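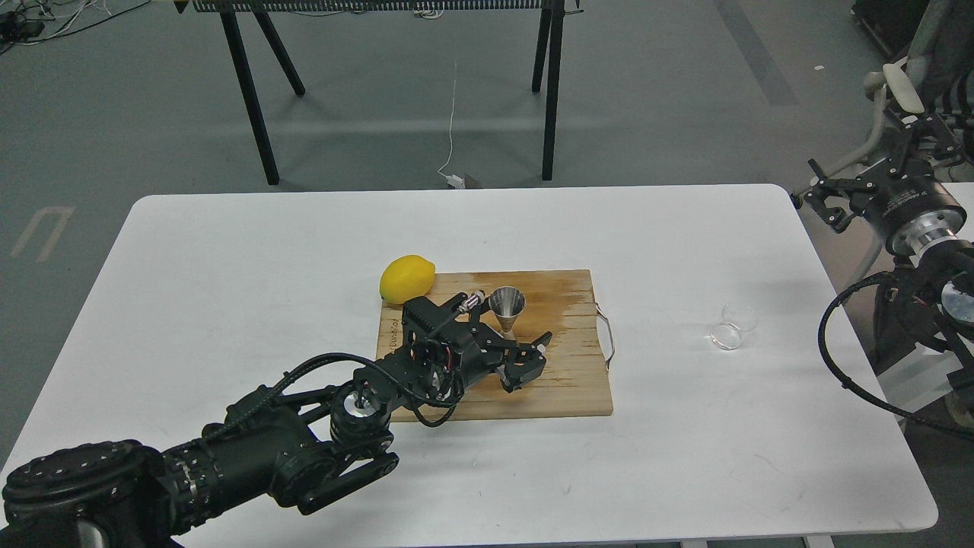 Findings in the Matter of Run 223

1. Purpose of the Inquiry

The Office of Motion Review at Hustenstead was asked to determine why the Mondden planner, on the evening of 21/11/2019, declined to carry out an instruction that it had accepted on every earlier run. The undersigned was appointed to conduct the inquiry. The laboratory was directed to leave the table as it stood, with the lemon on the corner of the cutting board, the steel jigger beyond it, and the glass cup by itself on the right, until the findings had been delivered.

The planner controls both arms. It receives a list of objects from the perception service, selects an order of work, and sends joint paths to the controllers. It is not permitted to change its own goals. This last point was confirmed in writing by the vendor, Kerekes, before the system was admitted to the building.

2. The Record

The instruction was entered by Ms. Abimbola Jibrin, operator of record. It required the left arm to move the lemon to the center of the board and the right arm to bring the glass to the board's edge. The planner returned a valid path for the left arm. For the right arm it returned no path and a status code of 83.

The published table of status codes ends at 82.

Ms. Jibrin entered the instruction a second time. The left arm advanced until its gripper was over the board, and stopped. The right arm did not move. The log shows that the planner continued to run at full rate for the rest of the night, requesting a new object list from the perception service at each cycle and discarding every path it produced.

3. Testimony

Mr. Béla Pintér, who maintains the perception service, stated that clear glass on a white surface had given trouble from the first week. The depth values passed straight through the cup and landed on the table. To correct this, he had written a small module that held the last confident position of any object and lowered that confidence by a fixed amount each second. When confidence reached zero, the object was to be removed from the list.

He was asked whether the cup had been removed from the list.

He stated that it had not. Its confidence had fallen to 4 percent and remained there. He had examined the module line by line and could find no reason for it to stop at that value. He had then run the same recording through a copy of the software at his desk, and the cup had vanished from the list on schedule.

Ms. Lempi Mäkelä, of the controls group, stated that the joint controllers had performed within limits. She was asked whether she wished to add anything. She said that the 2 arms share a clock, and that during the night the left arm had made very small corrections to hold its position, as any arm will under its own weight. She had plotted them. She asked that the plot be withdrawn from the record, and the request was granted.

Mr. Ákos Kocsis appeared for Kerekes. He stated that code 83 had existed in an early version of the planner and had been retired. It had been written by a colleague, Mélanie Lévesque, who left the company before the first sale. The comment beside it in the old source read, in full: "Object present. Not certain enough to touch."

The undersigned asked why a code of that kind had been retired. Mr. Kocsis replied that customers had found it difficult to bill against.

4. Examination of the Site

The undersigned visited the laboratory alone on the following morning. The arms were powered and holding. From the doorway the glass could not be seen. It became visible at the near side of the table, as a rim and a faint shadow, and was lost again when the undersigned stepped to the left.

The operator's screen showed the object list. The lemon, the jigger, and the board were given at full confidence. The fourth entry read 4 percent. The undersigned remained at the screen for longer than the visit required, and it did not change.

5. Determination

The Office finds that the planner did not refuse the instruction within the meaning of the Nondemden Rules, no goal having been altered. The Office is unable to find the source of the code.

Kerekes has offered a patch that removes all objects below 5 percent. The Office has the authority to approve it and has deferred the matter to the next session. Until then the planner is to be left running, and the glass is not to be moved by hand.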